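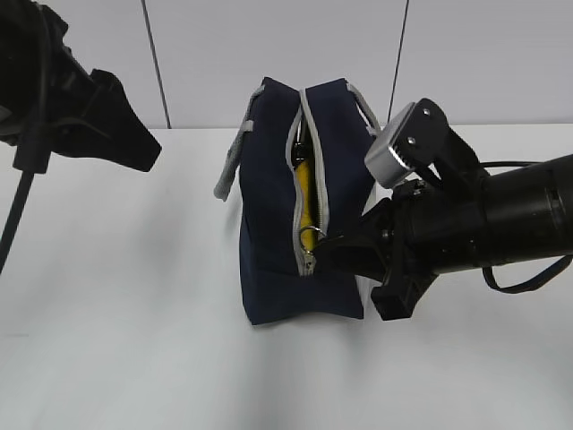 *Page last changed Jun 30, 2023*

# The long life of a canvas bag

The repair counter at Moodley opens at nine, and by half past the shelf behind it is full. Backpacks, tool rolls, a garment bag with one handle, a cello cover. Each has a paper tag with a name and a short note, usually some version of "zipper stuck."

Anathi Magagula has run the shop in Stivstead for 11 years. Before that she sewed boat covers, and she still keeps the heavy machine she used for them. Last year the shop took in 600 repairs. She turned away 202 more, mostly wheeled suitcases with cracked shells, and sent those owners to a luggage place across the river.

Of the jobs she accepted, 400 were zippers.

"People think the teeth are broken," she says. "Most of the time the teeth are fine. The slider is worn and it doesn't squeeze them together anymore."

A slider costs very little. On a coil zipper she can often pinch the old one tighter with pliers and get another year from it. When that fails she opens a few stitches at the end of the tape, takes the old slider off, feeds a new one on and sews the end shut again. The work takes her ten minutes. Replacing the whole zipper can take an hour and a half, and on a cheap bag it costs more than the bag did.

Small pouches are the hardest to price. A box-shaped pouch with a flat base and a zipper along the top has almost no room inside to work. The lining has to come loose first, and then there are the corners to get back into shape. She charges the same for a pouch as for a backpack, and some customers object.

## Where the cloth comes from

Much of the canvas in the shop was woven at the Prestance mill, 222 miles north, which closed its dyeing room in May. The mill still weaves undyed cloth but sends it out to be colored. Magagula bought what was left of the navy and a few rolls of olive. She thinks the navy will last two years if she keeps it for patches.

The color matters to her customers more than she would like. Navy canvas fades toward purple in some dye lots and toward gray in others, and a new patch on an old bag will show. She used to leave patch cloth in the front window for a few weeks to take the newness off it. Now she tells people what to expect and lets them choose -- some ask for olive on purpose.

Thread is less of a problem. She uses bonded polyester on nearly everything and cotton only when a customer asks for it. Cotton looks right on old canvas, but it rots first where a bag gets damp at the base.

## Looking after one

Her advice on care is short. Empty the bag before you clean it. Brush the grit out of the zipper with an old toothbrush, including the ends. Wash canvas by hand in cool water and dry it in the shade, open, standing up if it will stand. Keep it out of the dryer.

For a stiff zipper she uses plain candle wax, rubbed along the closed teeth and worked in with a few pulls. She doesn't like oil near cloth.

She also asks people to stop overfilling. A zipper that has to be dragged shut over a full load wears its slider fastest at the corners, and a new slider will go the same way.

Griletti, the coffee bar next door, holds finished bags for customers who can't get in before she closes at four. On a recent afternoon there were five on its back shelf, tagged and paid for. One had been there since winter. Magagula has called the number on the tag twice and plans to try it again in the fall.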